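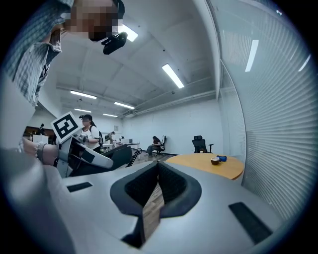
**Is a tall mesh chair worth the extra money over a short one?**

It depends how long you sit in it. For an hour of email a low back will do, and for a whole working day most people end up glad of something behind the shoulders.

# Corholm tall-back mesh chair, black

We stock one tall mesh chair and one round table to go with it, and we took our time over both. The Corholm is the chair. The maker's leaflet calls it "a breathing seat for thinking people", which we have left off the label.

What you get is a swivel chair with a mesh back, a padded seat and five castors. The back stands 112 cm from the floor with the seat at its lowest. The seat itself goes down to 41 cm, low enough for most shorter sitters to keep their feet flat. It won't go under every desk with the arms on, so measure first. The arms come off with the key in the box.

## What the maker says, and what we think

**"Keeps you cool all day."** The mesh back lets air through. The seat is foam with a cloth cover and behaves like any other foam seat in a warm room.

**"Supports the natural curve of the spine."** There is a plastic pad that slides up and down behind the mesh. Some of us like it. It doesn't move in or out, and if you have a bad back we would sit in the chair before paying for it.

**"Silent castors for every floor."** They are quiet on carpet. On wood, ask for the soft set - it costs the same and has to be chosen when you order, as the maker won't swap them later. We think the soft ones ought to be standard and have told Corholm so.

**"Tested to 1000 hours of use."** We asked what the test was and got a second copy of the leaflet. Treat it as decoration.

## Guarantee

Two years on the gas lift and frame. The mesh is covered for tearing at the edges but not for sagging, and we couldn't get anyone to say in writing where one ends and the other begins. Keep your receipt.

## Melen round table

Light wood top, one centre column, seats three if they are friendly. We list it here as people tend to buy it for the same room, usually for coffee or a short chat away from the desks. The Melen is sold as a meeting table. With two laptops open there is little space left for a saucer, so we would call it a coffee table at meeting height.

The top is oiled. Cups will mark it if you leave them, whatever the care card says about "everyday resistance". A cloth and a little more oil takes out most rings. The edge is rounded, and a tall chair pushes up to it neatly enough.

## Ordering and trying

Both pieces can be tried at the Urquijo showroom in Mindedero. Bring the shoes you work in and sit for a good while - five minutes in a new chair tells you very little.

The chair comes flat in one box and the table in two. Fitting the chair is simple apart from the back bolts, which want a second pair of hands. Old chairs are taken away for a small charge if you ask when ordering.

Page last checked 17 April 2024. The grey version was dropped in February and won't be back.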